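Onde prender a régua de tomadas numa bancada branca?

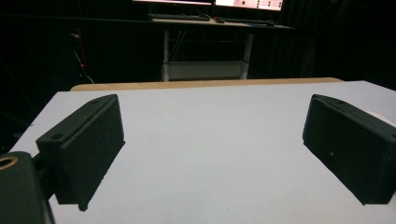 A Irena Zalewska diz que régua de tomadas em cima da mesa é sempre asneira, que o lugar dela é por baixo, aparafusada, e ponto final. Eu não estou tão convencida! Montei a bancada em novembro, tampo branco com uma faixa de madeira clara atrás, e gosto de a ter limpa para trabalhar. Só que também gosto de chegar aos botões sem me pôr de joelhos no chão (as minhas costas já não são o que eram). A régua é branca, daquelas com botõezinhos redondos ao pé das tomadas e as ranhuras inclinadas. Por agora anda solta em cima do tampo e mudo-a de sítio conforme me apetece. Fixo-a? E onde?

Bia_da_Oficina 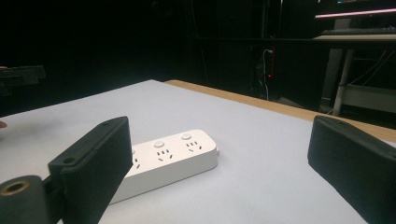
Põe por baixo e esquece. Fita dupla face da forte e já está.

nunocabos

Ó Nuno, fita por baixo não! Fiz isso na minha Dadlow e uma noite caiu-me tudo, régua, carregador e candeeiro, às duas da manhã. Bia, eu deixava-a em cima, mas encostada à faixa de madeira do fundo, ao comprido, com os botões virados para ti. Se a régua tiver furos atrás, usa parafusos curtos na madeira e nem tocas no branco. E vê primeiro a potência que vem escrita na etiqueta, que a minha aguenta 4000 W e há outras que ficam muito abaixo -- aquecedor ali, nem pensar. Falta o cabo, que é o que mais me irrita nas bancadas dos outros.

Teresa Mó
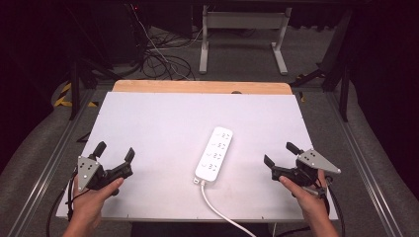

nunocabos respondeu que o cabo pode sair pela frente, desde que ninguém passe ali. Pois, mas passa sempre alguém, nem que seja o gato! Eu virava a régua para o cabo sair pelo lado da parede e descia-o pela perna da bancada com abraçadeiras de velcro, que se abrem e fecham quando mudas de ideias. Deixa uma folguinha junto à régua, para não ficar a puxar.

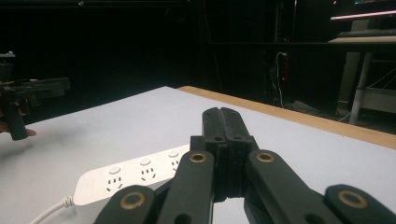
Outra coisa, antes de furares, experimenta uns dias com ela no sítio, presa só com duas tiras de velcro. Eu mudei a minha para o lado esquerdo ao fim de uma semana, sou destra e andava sempre a bater-lhe com o cotovelo. E se as fichas que usas não entrarem bem nessas ranhuras inclinadas, não forces, compra uma régua do tipo das tuas tomadas de parede e prende essa.

Teresa Mó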